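Grip Limits and Good Manners: Writing Working Rules for a Two-Armed Robot
Project report, Drunau module

3. From standard to wall poster

The general safety standards for robots are long, careful and written by people who have never had to share a lab with second-years. Our task was to boil them down to a set of rules for the Plulus bench that a new student might read to the end. The first draft ran to 2342 words. The second ran to 263, and one of those was "please", which our supervisor asked us to keep.

Most of the rules concern the person. Stand where you can reach the stop button. Say out loud that you are about to start. Keep loose sleeves and lanyards out of the working area — a rule that all of us had agreed with for years without following.

The rules on objects took longer. We began with a table of allowed grip forces for every item in the Noonan box, then noticed that a table is a fine thing to own and a poor thing to consult. The final version says that soft items come first, at the lowest force setting, and that an item goes on to the next person only after both fingers have opened fully. 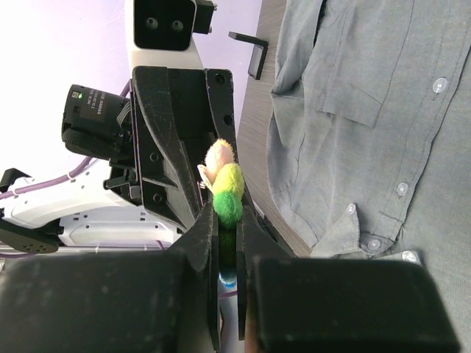
Flelix wrote in the margin of our draft that starting with soft items teaches bad habits, as a plush caterpillar will forgive a grip that would finish off an egg box, and that students should meet something breakable in the first week. We took the point and disagreed with half of it. Rule 6 now asks for a soft item first and a stiff one in the same session, at the same setting.

4. Did anyone follow them?

Up to a point. Over February we logged 500 handovers, 224 of them before the poster went up. Calling out the start caught on quickly, perhaps because it is fun to shout. Checking the force setting did not, and we have moved that line to the top of the sheet in larger type. The start-up checklist still needs a box for the date.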